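The Table Has Been Cleared. Please Hold Your Applause

Posted 8/26/24 in House, Grumbling

There is a category of household job that never makes it onto a list, and clearing the big table is mine. Descaling the kettle gets written down. So does ringing the dentist. The table just sits there in the middle of the room collecting things, like a reef.

We bought it nine years ago from a man in Galik who was moving somewhere smaller and wanted it gone by teatime. It was far too big for him and it is slightly too big for us. The idea, as I remember it, was that people would come round and eat at it. We would be the sort of household that has people round. I bought a bread basket.

People have come round. They mostly eat off their knees in the other room, owing to the table.

I am not going to give you a full inventory of what was on it as of last week, partly out of shame and partly since I threw some of it away before Siham could see. But the general layers, working downwards, went like this. On top was the post, opened and unopened, with a sub-layer of envelopes kept for writing on the back of. Beneath that came the Everything Bowl, which has batteries in it, and keys to places we no longer live. Next to the bowl, the sewing machine, which came out in March to take up one pair of curtains. The curtains are still down. We have all got used to the neighbours.

Then there was the jigsaw. I blame Valter for the jigsaw. He brought it at New Year, having finished it himself, and said we'd have it done in a weekend. It is supposed to have 400 pieces and it is a picture of a harbour, and by harbour I mean sky. We did the boats in an evening. After that it became a thing we ate round, and then a thing we put the post on. Breaking it up took me less than a minute and I felt wonderful. I've told Valter it was lovely.

What finally got me moving was Jovita asking whether she could borrow the table. Could she have it to herself for an afternoon, she said, the whole top, to cut out a pattern? I said of course, any time, in the voice of a person who has a table. Then I went home and looked at it.

My method, which I offer to you free of charge, is to take everything off and put it on the floor. Everyone who writes about tidying will tell you to sort as you go, a pile to keep and a pile to chuck. I have tried that and what happens is that I find a letter and read it. If it all goes on the floor, you have a clear table and an unusable floor, and there's some urgency about it. Siham came in at this stage, stood in the doorway, and asked if I was leaving her.

The post went quickest. Nearly all of it was from Nistell, who supply our broadband and, judging by the heap, also write to us for pleasure. One letter said they owed us £2.57 — no, sorry, I've just gone and checked, £257, which rather changes my view of opening letters. The rest was catalogues. I kept one for garden sheds because I'm only human.

The bowl I tipped into a bag, and the bag is now in the cupboard under the stairs, where it will be somebody else's problem after I'm dead. The sewing machine went back upstairs. It weighs the same as a calf.

That left the surface itself, which I hadn't properly looked at in months. There was a sticky patch, origin unknown, colour of marmalade. There was glitter, and we do not have children. I did it with a cloth and washing-up liquid, then again with a clean cloth, then dried it with a tea towel. My friend Fabrice is a great believer in oiling tables and lent me a tin of something called Robles, along with twenty minutes of instruction on working with the grain. I have put the tin somewhere safe. It's not on the table, which is the main thing.

And I have to say that it came up well. I'd been carrying round a picture of it in my head as a sort of brown table. It isn't a brown table at all. The wood is pale, quite a cheerful colour, and it makes the room look as though someone has turned a lamp on. I kept walking past on made-up errands. I ran my hand along it. I may have said "look at that" out loud to the cat, who took it as an invitation and had to be removed.
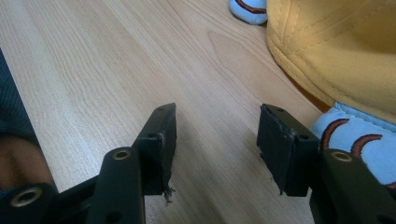
Light wood! Who knew?

Jovita came and had her afternoon. She had brought her own weights for holding the pattern down, and her own scissors that I wasn't allowed to touch, and she left it as she found it apart from a few pins, one of which I located with my elbow.

Since then I've been defending it. The new rule is that nothing stays on the table overnight, and it has held for 9 days with only two breaches. One was a library book of mine (under review). The other was a parcel of Siham's, which she says doesn't count as it hadn't been opened and so was technically still in transit.

I did wonder about a runner, or a plant for the middle. Siham pointed out that a plant is a thing, and that things attract other things, and that was how the Everything Bowl got started. So no plant. We had soup there last night, just the two of us, one at each end like a couple getting divorced in a stately home. I got the bread basket out. It still had the label on.

Curtains next. Possibly in March.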